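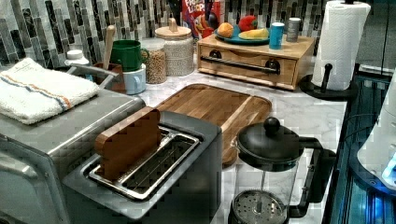 How much of a breakfast can an undergraduate team teach a robot to make in one semester?

Toast, in most cases. All of the teams in the course could get the slice into the toaster from a fixed starting position by the end of April, and a smaller number could do so when the slice had been moved.

4. The Breakfast Project

4.1 Setting and teams

The course is the second-year robotics practicum at Golitow, a small engineering college where the second year is when students are first allowed near anything that can hit them. Enrollment in the spring we report on was 17. The students sorted themselves into teams, and the two we follow most closely here are Gosling and Mondetti, partly because they chose opposite ways of working and partly because they kept the best notes. A third team kept no notes at all and did rather well, a result we pass along with some reluctance.

Teams shared one workspace, a marble-patterned kitchen counter with the usual clutter along the back. Earlier offerings of the course used colored cubes on a bare table. Cubes are well behaved, and students who had mastered them tended to believe they had mastered manipulation. The move to a kitchen counter was proposed by the instructor, Panagiotis Kokkinos, with the stated aim of making everybody a little less sure of themselves. By that measure it was a success within the first hour.

The control software was Arnix, an in-house package that has been passed down through several years of students and shows it. Arnix records a demonstration given by a person, stores it as a series of arm poses with camera views, and lets a team either replay it or use it to train a policy. It also has a menu item called "Smooth (old)" that no current member of staff can explain. Students were told to leave it alone. Both teams used it.

4.2 The task

The task sheet was one page long. It asked for three things, to be done in order: put the slice in the toaster, put a piece of fruit on the cutting board, and return the arm to a safe pose. The sheet did not say which slot, which fruit, or what a safe pose was. This was on purpose. We wanted to see who would ask, and nearly every team spent its first meeting building a complete set of answers without asking anyone.

For early practice, teams worked with a block of wood the size and shape of a thick slice (Figure 1). Wood has clear advantages for a beginner. It holds its shape under a firm grip, it leaves no crumbs in the mechanism, and it can be dropped on the counter all afternoon and be no worse for it. Its drawback is that it teaches a robot to squeeze. Policies trained only on the block went on to treat real bread as though it had done something wrong.

The toaster was never plugged in during trials. Several students asked whether it could be, for realism. The answer was given in writing.

4.3 Two ways of working

Gosling believed in demonstrations. The team recorded 47 of them in the first two weeks, with every member taking a turn at guiding the arm, and began training before agreeing on how the slice ought to be held. Some members took it by the top edge. Others pinched it in the middle. One took it by a corner, tilted it, and lowered it into the slot with a small flourish that looked very good on video. The trained policy made a fair attempt at combining all of these. It would approach the top edge, think better of it, move toward the middle, and close on whatever was there at the time.

Mondetti believed in planning. The team spent the same two weeks on a written procedure with named stages, a diagram of the counter, and a table of measured positions for every object on it. Their first recorded motion came late, and it worked on the first try. It also worked on the second and third tries. On the fourth, somebody from another team had moved the toaster by the width of a thumb, and the arm placed the slice with great care onto the rim, let go, and withdrew to its safe pose.

Each team came to us privately in the following week to ask whether the other team's approach was allowed.

4.4 The counter as a problem

What neither team had planned for was everything else. The counter holds a good deal besides the objects in the task: jars, mugs, a cereal box, a towel on top of the toaster oven. Students thought of these as background. The cameras drew no such line. Gosling's policy learned that the teal plate marked the end of the fruit stage, which was useful until the plate was shifted to one side, whereupon the arm went looking for the end of the task in the place where it used to be.

Fruit brought its own troubles. An orange is round and rolls toward the nearest edge when touched off center. A banana has the opposite fault: it stays where it is put but can be lying in any direction, and a gripper that comes down along its length instead of across it will close on very little. Mondetti handled the banana by adding a stage in which a team member turned it to face the right way. When asked if this stage was automated, the team replied that it was "semi-automated." We have kept the phrase and now use it ourselves for washing up.

The cutting board was chosen as the place to put things because it is large, flat and hard to miss. Its raised rim turned out to matter more than anyone expected. An arm that traveled low enough to save time would catch the rim and push the whole board along the counter, at which point all later positions were wrong by the same amount. Gosling's fix was to travel higher. Mondetti's was to measure the board again before each run and to write a stern note to the other teams. The working layout is given in Figure 2, with the gripper over the edge of the board, the toaster on the left and the fruit plate on the right.

Figure 2. Counter layout seen from above.

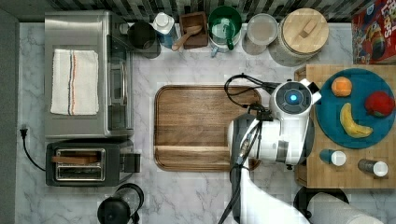 4.5 Trials

Formal trials were held in the last two weeks of April. Each team was given 30 runs. For the first part the objects were set at their standard marks. For the second part, an instructor moved one object before each run and said nothing about which. Teams were allowed to stop a run at any time for safety, and a stopped run was scored as a failure, a rule that did wonders for the students' tolerance of risk and had to be talked through again after the first session.

With objects at their marks, Mondetti did not fail a single run. The team had brought chairs. Gosling failed several, all in the fruit stage, and spent the breaks arguing about lighting.

With objects moved, the picture changed. Mondetti's procedure had no way to notice that anything was different, and it went on placing slices at the measured position with the same quiet confidence as before. Gosling's policy, which by now had been retrained on a single agreed grip, completed 9 of the moved-object runs. This was the best result in the class. The team took it modestly for as long as it took to leave the room.

We would be careful about drawing much from this. The number of runs is small, the objects were moved by hand by a person who knew which team was up, and the two teams differed in more ways than method. Gosling also had the morning slot, when the room is quiet. A fairer comparison would have an outside party set the layout from a list drawn up in advance, and we intend to do this the next time the course is offered.

4.6 What the students reported

At the end of the course each student wrote a short reflection. Most of them named the same surprise, that the arm itself was the easy part. Hours were lost instead to marks on the counter that had worn away, to recordings saved under names such as "final" and "final real," and to disagreements over what the person giving the demonstration had meant to do. One Mondetti member wrote that the table of positions had felt like knowledge and had really been a photograph. One Gosling member wrote that the 47 early recordings should have been thrown out much sooner, and that it was hard to do so after everyone had stood in line to make them.

Several students asked for a shared log of where things had been left at the close of each session. We had provided one. It was pinned beside the door, and its only entry, in a hand we did not recognize, read "toaster moved, sorry."

For the next offering we plan to keep the counter and the task sheet as they are and to require each team to swap its method with another team's at the halfway point. We also plan to remove "Smooth (old)" from the menu, once we have found out what depends on it.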